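Keeping a pale wooden worktop nice (when everybody uses it)

I love a light wooden worktop. It cheers up a workroom like nothing else, it's kind to elbows, and it forgives a great deal if you give it a few minutes of care. We've had butcher-block tops in the shared workshop on Keogh Lane for years now, and these are the habits that have stuck. Most of them work just as well on a kitchen island or a craft table.

Clear it down to almost nothing

The best thing you can do for a wooden top is let yourself see it! Once a day, take everything off and put back only what the next job needs. A flat clear case for the little bits, one drink, one scrap of paper for notes, and plenty of bare wood between them. You'll spot a sticky patch straight away on a top like that, and wiping it takes half a minute. 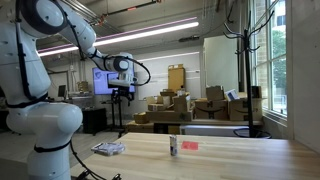
Clear cases are my favourite for small parts (screws, fuse wire, pencil leads, whatever you collect). You can read the contents from across the room and nobody has to rummage. Choose flat ones that stack, and put a strip of masking tape on the short side with the contents written in pencil. Pencil rubs off, so you can change your mind as often as you like.

Cans and cups

A can can leave a ring on pale wood, particularly one straight from the fridge with water running down it. Coasters are lovely, but they wander off. What works for us:

Keep a stack of cork tiles at the end of the table, cut into quarters. One pack of 8 tiles gives you more coasters than you'll ever lose.

Stand drinks well in from the edge and away from anything with a plug.

If a ring does appear, leave it overnight before you panic. A faint white one often fades by breakfast. If it's still there, rub it gently along the grain with a little oil on a soft cloth, and go over it again the next evening.

Paper left lying about

Brightly printed paper is the sneaky one. A red flyer or a torn label looks harmless, but get it damp and the colour can go straight into the wood. Pick up scraps as you pass. If one has already stuck, lay a barely damp cloth over it for a minute or two and ease it up with an old plastic card, never a knife. Any pink left behind usually comes out with fine sandpaper, the softest touch you can manage, followed by a dab of oil.

Oiling

Twice a year is plenty for us, and July is the perfect month for it, with the windows open and the whole place smelling wonderful. Tõnu Lapiņa taught me to put on far less than you think: a thin coat, twenty minutes, then wipe off every bit you can. Do the ends of the boards too, they drink it up. I've tried the Ferov oil and the Prirkwood one and like them both, though Prirkwood goes on a touch thinner and leaves the wood paler. Spread used cloths flat outdoors to dry, and don't ever bunch them up in the bin. They can heat up and catch fire.

Metal fittings on the table

Anything metal that sits or clamps on the wood deserves a bit of felt underneath. Slide a sheet of paper along the edge now and then; if it catches, there's grit trapped there, so loosen the fitting and brush it out. Wipe slots and bolt holes with a dry paintbrush before you wipe the top, or you'll be chasing dust round in circles.
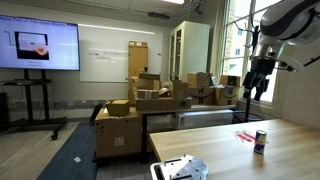

Whiteboards with ghosts

Faint old writing that won't shift is easier than it looks. Go over it with a fresh dry-wipe marker, count to five, and rub it off while it's still wet. Finish with a damp microfibre cloth and then a dry one. Try a corner first if the board is an old one!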